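Pandau Glassworks

The Pandau Glassworks was a small factory for window glass and, in its later period, for colored table glass. It stood on the east bank of the stream at Pandau, a short walk below the village of Sketville. The works is known mostly for its green and amber goblets, and for the recipe book that was kept there by three generations of the Chowdhury family.

Origin

The exact year when the first furnace was lit is not known. The oldest paper that speaks about the works is a contract for beech wood, in which the owner promises to pay for the wood each January. The place was chosen for its forest and for the white sand in the bed of the stream. Lime had to be carried by cart from the quarry at Hinex, and the road to this quarry is still called the Lime Road by older people.

In the beginning the works had one furnace with 5 pots. A second furnace, with 7 pots, was built after a fire destroyed the roof of the main hall. The two furnaces were in use together only for a short time, as the forest could not give enough wood for both.
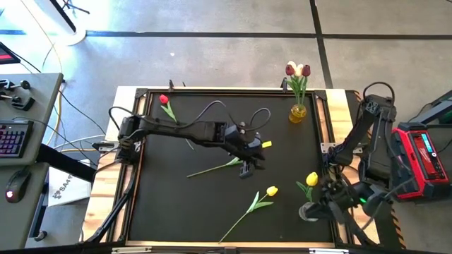 The recipe book

The book has 163 recipes, written in at least four different hands. Most of them are for clear glass and differ only in the amount of potash. The most studied part is a group of 12 recipes for green glass, where copper scale is added to the melt in small portions. The writer warns many times that the pot must not be stirred with an iron rod, but he does not say what tool should be used.

Réka Vass, who prepared the printed edition of the book, believes that several of the recipes were copied from an older source and were never tried at Pandau. Her argument is based on the manganese, which appears in these recipes under a name not used in the rest of the book. Other writers think that the name came with a worker from another region.

Decline

The works lost its buyers when cheaper pressed glass arrived in the local markets. The last owner tried to make medicine bottles, but the quality was uneven and many orders were returned. The smaller furnace was taken down and its bricks were used in the wall of the Sketville churchyard, where some of them still carry drops of green glass.

The foundation of the main hall can be seen when the grass is low. The recipe book is kept in the parish archive and may be read by appointment.

This article was last revised on September 10, 2021.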